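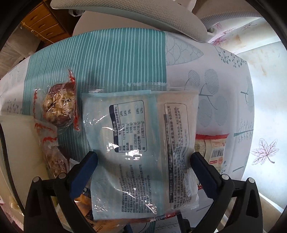 Dois milímetros de almofada: conversa sobre uma falha na célula de Barros

Última atualização: abril de 2018

A engenheira que coordena a manipulação na Stastness tem em cima da secretária uma garra manual preta e um saco de bolachas já bastante maltratado. Aperta, larga, volta a apertar. O plástico estala, faz uma prega entre os dedos e ela levanta o saco à altura dos olhos. "Olhe para isto. É bonito, não é? Com uma caixa de cartão não acontece nada de interessante. Com um saco, acontece tudo."

Fui falar com ela por causa de uma avaria. A Stastness instalou no armazém da Redent, em Barros, um braço que tira embalagens de snacks de uma mesa e as passa para as caixas de encomenda. Durante um fim de turno, o braço começou a deixar cair embalagens, e uma operadora meteu a mão na zona de recolha para apanhar uma delas enquanto o robô ainda estava em ciclo. A operadora retirou a mão a tempo e não se magoou. A célula parou nesse dia e a equipa só a deixou voltar ao trabalho depois de perceber as duas coisas: porque caíam os sacos e porque foi possível lá chegar com a mão.

Confesso que ia preparado para uma conversa cautelosa, com muito "está em análise". Saí de lá duas horas depois do previsto, com o caderno cheio de desenhos de dedos mecânicos, e encantado!

Ensinar com a mão

Para seguir a história é preciso saber como aquele braço aprende. A equipa pega numa garra manual, com dedos iguais aos do robô, e faz o trabalho à mão, embalagem a embalagem. A ferramenta regista por onde andou e quanto abriu ou fechou. Depois o programa tenta fazer o mesmo com o braço.

"As pessoas imaginam um laboratório muito limpo", conta. "Nós fazemos isto em mesas com toalhas estampadas, com folhas e risquinhas, com pastéis embalados ao lado, tudo encostado a tudo. Quanto mais baralhada a mesa, mais contente eu fico. Um saco transparente em cima de uma toalha às flores é um problema maravilhoso, porque metade do que a câmara vê através do plástico não é o saco."

Os snacks importados são os preferidos dela. Têm o rótulo cheio de letra miudinha em chinês, a tabela nutricional, brilhos por todo o lado, e o invólucro enruga de maneira diferente de cada vez que se lhe pega. "Ninguém na equipa lê chinês e não faz falta. O que nos interessa é a costura em cima, o volume, onde é que o conteúdo está e onde é só ar."

Para Barros gravaram 400 demonstrações com embalagens do catálogo da Redent. Os primeiros ensaios correram bem, os segundos melhor, e a célula entrou em serviço.

O que mudou sem ninguém dar por isso

Cada dedo leva uma almofada na face interior. É ela que toca na embalagem, agarra, cede um pouco, e também é ela que se gasta. A meio da campanha de gravação, as da garra manual já estavam polidas do uso e foram trocadas por umas azuis, fornecidas pela Novomico. As do robô, quase novas, ficaram como estavam.

"As novas tinham mais 2 milímetros de espessura. A referência era da mesma família, a cor era a mesma, encaixavam nos mesmos furos. Quem as montou fez tudo bem. Quem escreveu o procedimento é que não pediu para medir, e quem escreveu o procedimento fui eu."

Pedi-lhe que explicasse devagar, e ela foi buscar papel. A ferramenta não mede a distância entre as almofadas. Mede a posição dos dedos e assume que o resto é sempre igual. Com almofadas mais grossas, a embalagem fica presa quando os dedos ainda estão mais afastados um do outro. O registo guarda esse afastamento. O braço repete-o com as almofadas finas, e o que na mão de uma pessoa era um aperto firme passa a ser quase uma carícia.

"Dois de cada lado! É imenso. Numa lata teríamos visto logo, a garra fechava no vazio e a lata nem saía da mesa. Um saco tem ar, tem pregas, enche-se para os lados quando o apertamos. Ele colava-se às almofadas o suficiente para subir. Caía a meio do caminho, quando o braço acelerava."

Como só parte das demonstrações tinha sido gravada com as almofadas novas, o comportamento também era misto. Havia embalagens que o robô apanhava lindamente e outras, do mesmo tamanho, que largava. Foi isso que atrasou o diagnóstico. A equipa desconfiou primeiro da iluminação, depois dos reflexos no plástico, depois de uma correia. Gastaram uma manhã inteira a limpar lentes.

"Eu estava convencidíssima de que era o brilho. Tinha uma teoria linda sobre o brilho."

Quem resolveu foi um técnico da montagem, que pousou a garra manual ao lado da do robô, fechou as duas à mesma cota e espreitou contra a janela. Numa não passava luz. Na outra via-se uma fresta.

A mão dentro da célula

A segunda parte da conversa é mais séria e ela muda de tom, embora não perca o gosto de explicar.

A zona de recolha em Barros tem uma cortina ótica. Quando alguém a atravessa, o braço para. Só que a cortina era inibida durante alguns instantes em cada ciclo para deixar passar a caixa cheia, e essa janela tinha sido alargada na colocação em serviço, porque as caixas da Redent vinham às vezes tortas no tapete e provocavam paragens falsas. Uma embalagem que caísse do braço podia ir parar mesmo à boca dessa passagem.

"Repare no que nós construímos sem querer. O robô deixa cair um pacote exatamente no sítio onde a proteção está a dormir. E uma pessoa que passa o dia a arrumar coisas vê um pacote no chão do tapete e vai buscá-lo. Claro que vai! Eu ia."

A força da garra está limitada a 40 newtons, valor que ela considera desagradável para um dedo mas baixo. O que a preocupou foi o braço em si, que naquele troço do percurso anda depressa. O ciclo seguinte já tinha arrancado quando a operadora esticou a mão. Ela ouviu o motor e recuou.

Pergunto se alguém chegou a falar em erro humano. "Falou-se, no primeiro telefonema, durante uns trinta segundos. Depois fomos ver as gravações da célula e a conversa acabou. Se apanhar um pacote caído é perigoso, o defeito é da célula."

A operadora foi, aliás, quem deu a informação mais útil. Já tinha reparado que as quedas aconteciam sempre na mesma curva e que eram os sacos grandes e leves os que mais caíam. Tinha comentado isso ao jantar, em casa. No armazém não havia onde o escrever, e agora há uma folha presa à porta da célula, que a equipa recolhe todas as semanas.

O que se fez

As correções couberam numa semana. As almofadas do robô e da garra manual passaram a vir do mesmo lote e medem-se com paquímetro sempre que são trocadas. A espessura fica escrita no cabeçalho de cada gravação. Antes de começar uma sessão, fecha-se a garra sobre um bloco de calibração e o programa recusa-se a gravar se o valor não bater certo.

Do lado da segurança, a inibição da cortina voltou a ser curta e depende agora de dois sensores que têm de ver a caixa ao mesmo tempo. As caixas tortas endireitam-se antes, com uma guia metálica no tapete, que segundo ela custou menos do que o almoço em que a desenharam. Se o braço perder uma embalagem, dá conta disso pela posição dos dedos, para, e acende uma luz. Só recomeça com uma ordem dada do lado de fora.

E as demonstrações antigas? Pensei que tivessem ido para o lixo. "Nem pensar! Sabíamos a data da troca, corrigimos o afastamento nas que foram gravadas depois e repetimos uma parte para confirmar. Deitar fora aquele trabalho todo partia-me o coração."

Antes de reabrir a célula, fizeram cerca de 1000 recolhas seguidas com o tapete vazio de pessoas. Houve quedas, poucas, quase todas com um saco comprido dividido em dois compartimentos, que dobra pelo meio quando se lhe pega de lado. De cada vez, o braço parou e a luz acendeu.

"Esse saco ainda me tira o sono", diz ela, com um ar de quem dorme muito bem. "Se o apertarmos ao centro, foge o conteúdo para as pontas. Se apertarmos numa ponta, a outra fica a abanar. Estamos a experimentar pegar-lhe mais em baixo e rodar o pulso antes de levantar."

Pega outra vez na garra para me mostrar o movimento. À primeira o saco escorrega. À segunda sobe direitinho, e ela fica a segurá-lo no ar enquanto me fala do próximo catálogo da Redent, que traz embalagens em vácuo, duras como tijolos, e uns rebuçados em rede que ainda não sabe por onde agarrar.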